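Registering a player after the transfer window shuts – amateur league, player released by his old club

Posted in Soccer > Club Administration, June 2021

I do the registrations for a men's amateur side, Horov, and we are in a regional league that copies most of its transfer rules from the pro game. There is a summer window and a short one in January. Outside those two windows you can't move a player from one club in the league to another.

My problem is with a winger who was at Ultska until the end of the season. They let him go. He has it in writing, an email from their club address saying he is released and owes them nothing. He trained with us all through preseason and we all assumed he was ours. Then I went to put him into the online system and got a message saying his registration is still held by another club and a transfer request is needed. By then the window had been closed for two days.

The way I read the rules, a player without a club can sign at any time up to the last month of the season. A player with a club can only move in a window. So it comes down to whether he counts as a player without a club. He was released before the window closed, but the system was never updated.

I have written to Ultska twice. The first time I got an answer saying it would be passed on. The second time I got nothing. The league office has told me to "submit the appropriate form," and there are three forms on their page that could all be the appropriate one.

What I would like to know:

Does the date on the release email count, or only the date the old club takes him off its list?

If I file a transfer request now and it is refused, does that hurt a later claim that he was a free agent?

Can he play in friendlies in the meantime? We have one against Altenico coming up and he would like the minutes.

There is also a fee. Our league charges 65 for a late registration and 400 if you field a player who turns out not to be eligible, plus the points. I don't want to find out about the second one.

northend_regs

Halfspace_Harry

It's the same in the pros, once the window is shut it's shut. You should have done it before the deadline like everyone else. He can wait for January. Big clubs get caught out like this every year over a fax or an email that came in a few minutes late and they don't get any sympathy either.

As for the friendly, nobody checks friendlies. Just play him.

oldkitbag

I did this job for nine seasons in a league with nearly the same rule book, so take this as how it worked for us. Yours may have changed a line or two.

The answer above mixes up two things. A window restricts transfers between clubs. It does not restrict the signing of a player who has no club, and that is true in most pro leagues as well. A free agent can usually be signed after the deadline as long as he was a free agent before it closed. That last part is what your case hangs on.

In our league the date that counted was the date of release, meaning the day the old club told the player in writing. The list in the system was treated as a record of that, and records can be late. Look in your rule book for the section on definitions, which is usually at the very front and which people skip. Ours said "released in writing by an officer of the club." If yours says the same, check who signed that email. If it came from the manager and he isn't listed as an officer, the league may not accept it, and you will need a second letter from the secretary. The second letter can refer back to the first date.

Do not file a transfer request. By filing one you are stating that another club holds his registration. We had a defender turned down on exactly that point. The club had sent in the transfer form first and the free agent form a week later, and the panel read the first form back to them.

What you want is normally called a clearance, or a disputed registration, or something close to that. Send everything together in one go. 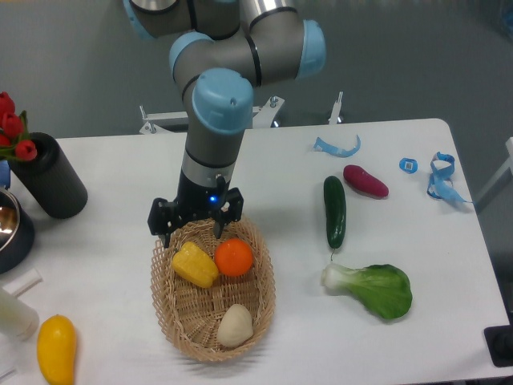

northend_regs writes that the form page lists a "disputed registration" and a "request for clearance" as separate things, and asks which of the two goes in with the release email.

Request for clearance goes first, if the old club is simply not replying. Disputed is for when the old club says no. They haven't said no to you, they have said nothing.

With the form, send the release email with the full header so the date shows, both of the messages you sent to Ultska, the one reply you got, and a signed note from the player saying he has not played or signed for any other club since that date. Keep the note to two or three sentences. Put the rule number you are relying on in the first line of your cover email. The person reading it will have a stack of them and will go straight to the rule.

Then ask the league to set the old club a deadline to respond. In our rule book this was seven days, and if the club didn't answer, clearance was treated as given. Most cases ended there. The clubs that don't answer are usually between secretaries and the mail is sitting in an inbox that no one has the password to.

On the late fee, pay the 65 when you file. If you win you can ask for it back, but leaving it unpaid gives them a reason to set the whole thing aside.

On friendlies, please don't just play him. A friendly between two clubs in the same league often needs the league's permission, and then the same insurance covers it as a league match. If he isn't registered to you he may not be covered. Ask whoever handles your policy before the Altenico game. Some leagues let you name a trialist for friendlies, which is a half-page form and costs nothing. Ours allowed two per match.

And keep him off the league team sheet completely until you have the clearance in writing. Don't put him on the bench to make up the numbers. In our league being named was the same as playing, even if he never took off his jacket.

tenyards_back

Mostly agree with oldkitbag. One thing to add – check whether he owes Ultska any dues or kit. The email says he owes nothing, so you may be fine, but in our league a club could block clearance over money, and one of them did it over a training top.

Also check how many he has signed for this season. Ours had a limit of three clubs per player per season, and the count started in preseason. I have seen a player cleared by his old club and then refused on that rule.

We use the Fukuda system for registrations and it doesn't update on its own when a club releases someone. The club has to press the button. If yours is the same one, the league office can do it from their end. Phone them and give them the player's number, because they can't search well by name.

northend_regs

Thanks. The email was signed by their secretary, so that part looks all right. Our definitions section says "in writing by the club" and doesn't mention officers. I'll send the clearance request tonight with everything attached and ask about the trialist form at the same time. He has only been with one club before us this season and the kit went back in May.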